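Tranville Opens Its Doors, and Its Drawers

The Tranville open day runs once a year, in December, and I had managed to miss it 2 years in a row. So I was at the gate early, along with a school group and a man who had brought his own folding chair. Colin Rowbotham checked us off a list and handed out visitor badges. Mine was number 714. There were not 714 of us.

I had pictured a factory. Tranville is more of a long corridor with rooms off it, and what goes on in the rooms is mostly sorting. Things come in from suppliers, get looked at, and go on to the Jurnen building across the parking lot, where they become gift packs for offices. Dorothy Lockwood led our half of the group and walked at the pace of someone with a lunch reservation.

The first stop was a blue table of such a strong blue that everything put down on it looked like it was for sale. Two glove boxes stood near a sheet of stickers, a combination I can't say I had ever wished for in a gift. I was told the gloves were for the staff. I was more taken with a squat gray cylinder on a wide rounded base, with a slot in the top. Two people in our group had theories about it, and neither was willing to ask.

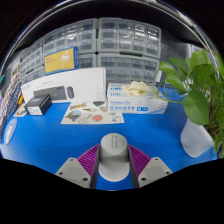
The blue desk

After coffee (instant, served with ceremony) we were let into the room I liked best. Po-yen Tsang looks after it and clearly would have been happy to skip the rest of the tour and talk about drawers. Gray-framed organizers stand against the back wall in two rows, full of translucent little drawers, and I have wanted a wall like that since I was nine. He let one of the schoolkids open one. He did not let me.

The desk itself had a more lived-in look. There was a plant in a white vase, doing far better than any office plant has a right to, and a keyboard-and-mouse carton long enough to work as a fence, with a little blue and yellow box perched on top. Stickers again, two sheets this time. I asked whether the stickers were a product or a hobby, and Po-yen said the line had blurred.

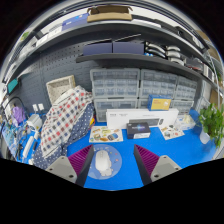
White mouse on its pale blue pad, with the long carton and the plant behind.

I would have paid money for the mouse pad, cartoon animal included, but the shop at the exit sold only Skerano tote bags and a calendar. Custódio Peixoto, at the register, told me he had sold 16 totes by noon and seemed as surprised as I was. I bought the calendar.

Getting there: the 43 bus stops outside the gate. Parking is free but mostly taken by people who work there. Bring a snack -- the coffee comes with nothing.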